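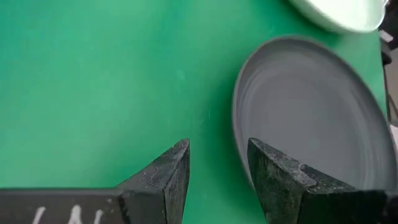

Netia wrote in to ask why we sell a pointed finger at all, when a nice wide rubber one holds more of the rim and forgives more sins. She has a point (so does the finger). A wide pad does hold more of the rim, once it has got to the rim. Most of the failed picks on our dish bench happen before that, when the lower jaw meets the outside of a plate lying flat and shoves it politely across the mat. A thin tip has a chance of getting under. A wide one is a very gentle bulldozer.

Kamside Angled Finger Set
For parallel grippers. Sold as a left and right pair, black.

The faceted top slopes down towards the tip, so the finger can come in low beside a plate without the knuckle arriving first. The surface is left grainy. We did try a polished version, and it looked splendid right up to the moment it was asked to hold something glazed.

What's in the box
One left finger, one right finger
Mounting screws, plus the two spares you will need after the first lot roll under the bench
A fitting card, printed on one side, in large type, following complaints

Order code: 3694
Fits: Lo Presti parallel grippers, and the Gukport wrist with the adapter ring (sold separately, sorry)

How we test them
Plates and bowls, mostly. They are cheap, they come in every depth, and a gripper that copes with crockery will usually cope with whatever you had in mind. Deep bowls get a wrist angle of their own. The rim stands well clear of the mat, so getting underneath is easy and the whole difficulty moves to the approach: come in too level and the back of the jaw finds the side of the bowl before the tips find the edge.

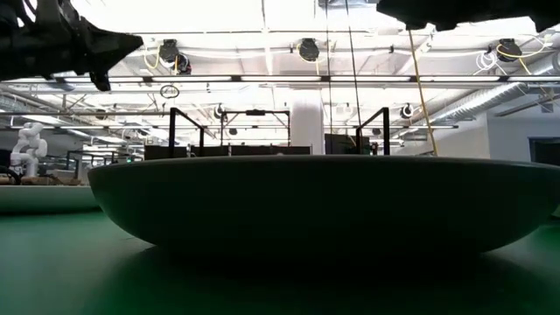
Shallow bowl on the green mat, side camera.

We keep a fixed camera down at that height for the bowls. The wrist camera is very good at showing you the tips and hopeless at showing you how far off the table they are, and the overhead view makes everything look like a success. If you can only afford one extra camera, put it low and to the side. We don't sell cameras, so you may take that as unusually pure advice.

Compared with our Wide Pad set
On flat plates, pointed wins. On tumblers and anything soft, buy the pads. On shallow bowls there is very little in it, and Aled Beddoe and I have agreed to stop discussing it at lunch. Over 2000 logged picks the angled set dropped fewer plates, though it also marks sooner: expect scuffs along the ridges early on. They make no difference to the grip. They do make a difference to how new the thing looks in front of visitors.

Using two arms
Order two sets, and label them. Fingers that have worn together like to stay together, and a mixed pair will close slightly off centre, just enough to send you hunting through the controller settings for an afternoon. A paint pen does the job.

For two-arm work we mount the arms on opposite sides of the mat and put a raised shelf at the back, so that there is at least one plate that can't be reached by the same lazy path as all the others. Moves to and from the shelf are where the shape of the knuckle matters most, and where the older straight fingers gave us the most grief.
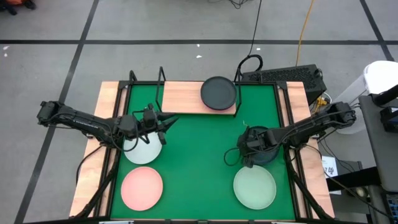 Fitting
1. Open the jaws fully and power down the gripper. Both, please, and in that order.
2. Slide each finger on until the shoulder sits flush.
3. Do the screws up by hand, close the jaws slowly to line up the tips, then tighten.
4. Reset the zero in your controller. The tips are longer than stock, and the software has no way of guessing.

Price and delivery
£68 per pair. Orders placed in August go out a little slower than usual, as half of the workshop will be on a beach pretending not to read its email.

Page last revised 2024-07-11.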